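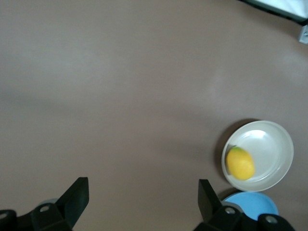 Unit 4 is my favorite part of the course, because this is where we stop talking about grippers in general and start putting them up against each other. You have already read about jaw travel, closing force and fingertip shape, and you have worked the force problems on paper. Now we look at how all of it plays out when the part to be picked is a lemon on a shallow white plate, with a blue dish sitting right up against the rim. A lemon is a wonderful test object! It has a long axis and a short axis, it rolls one way and hardly at all the other, the skin dimples give the pads something to hold, and you can buy a bag of them for less than the price of a single replacement fingertip.

4.1 The two grippers

We compare two parallel-jaw grippers this term, the Bekar and the Drosusau. Both have two fingers that slide toward each other and stay parallel while they do it, and both bolt to the same wrist plate, so you can swap them in one lab period if you keep your screws in a tray (please keep your screws in a tray).

The Bekar is the simple one. It closes at one speed, it stops when the motor current passes a limit you set, and it tells you very little about what happened in between. I love it for teaching, since every mistake you make shows up on the table. The Drosusau reports finger position the whole way through the stroke, and you can change the closing speed partway. More to tune, more to get wrong, and much more interesting plots.

4.2 What the wrist camera gives you

Both setups use the same wrist camera, running through the Mạch controller. Because the camera rides along with the gripper, the fingertips stay in nearly the same place in the picture while the table moves underneath them. That is a real gift. You can work out where the fingers will close once, store it, and then the job becomes bringing the object to that spot.

Two things to watch for:

Glare. A glossy plate throws back a bright patch, and a simple brightness threshold will happily call that patch an object. Working in hue instead of brightness takes care of most of it for a yellow lemon.

Hidden areas. The fingers and their mounting blocks cover part of the bottom of the view. Anything under them is a guess. Plan your approach while the target is still out in the open, then trust the arm for the last stretch.

4.3 Choosing the approach

Start with the long axis. If you close across the short axis, the pads land on the fat middle of the lemon and it stays put. If you close end to end, the pads meet two small curved tips, and the lemon likes to pop out sideways -- try it once on purpose, it is worth seeing.

Next, check finger clearance. A lemon lying close to the inside wall of a plate leaves plenty of room on one side and very little on the other. You have three choices: turn the wrist so both fingers come down inside the rim, come down higher and grip above the rim, or nudge the lemon toward the middle first. The nudge feels like cheating to a lot of students. It is a perfectly good move, and I would be delighted to see more of it in the reports.

Then think about the neighbors. A finger that clears the lemon can still clip the dish beside it on the way down. Sketch the open finger positions over your camera picture before you run anything.

4.4 Reading the Nestadine log

The shared Nestadine log holds 3,482 grasp attempts from earlier terms. Of these, 633 used a lemon, and 264 of those had the lemon on a plate. Filter down to the plate attempts for this unit. Each row gives the gripper, the wrist angle, the closing speed, the lift height and a result code. Code 2 means the object was lifted and then dropped, and those rows are the good ones! Look at wrist angle first, then speed.

4.5 Lab work

Run 20 attempts with each gripper. Keep the plate where it is and change only the angle of the lemon. Write down the wrist angle you chose before you press start, not after. If a fingertip touches the plate, stop the arm, back off straight up, and log it as a contact even if the lift went fine.

Your report needs one plot per gripper, a short paragraph on which approach you would use for a new object, and one failure explained in detail. Pick a failure you find puzzling. Bring the reports to the June review session, along with any fingertips you have worn smooth.

Related handouts
Unit 3: Closing force and friction on paper
Unit 5: Suction cups and when to use them
Fingertip pads: cutting and gluing your own
Wrist camera calibration, step by step

Print this page
E-mail this page

Contact the course office | Copyright, course staff | Back to top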